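How I Compare Soft Finger Pads on a Hand-Held Gripper
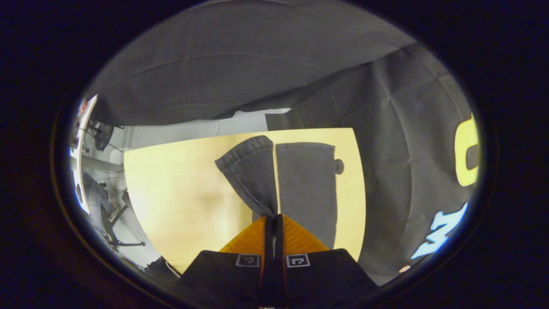 Grunville, January

I've been swapping finger pads on our hand-held gripper all month, and Eun-seong Yook keeps asking me how I decide which set stays on. So I'm writing it down, mostly so I can quit explaining it over lunch!

You need the gripper, two sets of pads, a table and some clothes you don't care about. Cloth is my favorite test because it's so picky. A block is easy (almost any pad will hold a block), but a folded hem has layers that want to slide over each other, and you learn a lot fast.

1. Check the markers first. Each finger has its little square marker on top, and both need to be in view of the camera with the fingers open and with them closed. Wipe them while you're at it. I once recorded 40 grasps with a smudge on the left one and had to throw out the lot.

2. Lay the garment flat and pick one spot, like a seam or a hem. Stay with that spot for the whole round. Gray on a pale table works great for me, the outline is easy to follow when I go back through the video.

3. Come in low, close slowly, and let the fabric bunch up between the pads before you lift. With the orange wedge pads I stop squeezing as soon as the cloth is gathered in. Squeeze harder and the tips start to splay, and then you're testing your own hand strength.

4. Lift one side only and leave the rest lying on the table. The drag from the flat part is what pulls a weak grip apart.

5. Write down hold, slip or miss right away. Not after five tries, right away.

6. Swap pads, same garment, same spot, go again.

My last round came to 219 grasps over both sets. Wilma Lambrechts wanted 500, and she can have them if she does the other 281 herself :)

One more thing on pads: the wedge shape gets under a flat edge nicely, but on thick folded stuff I still like the blunter set from Vuvmont. I haven't tried either one on knits yet. Lino has a box of old sweaters waiting, so that's next.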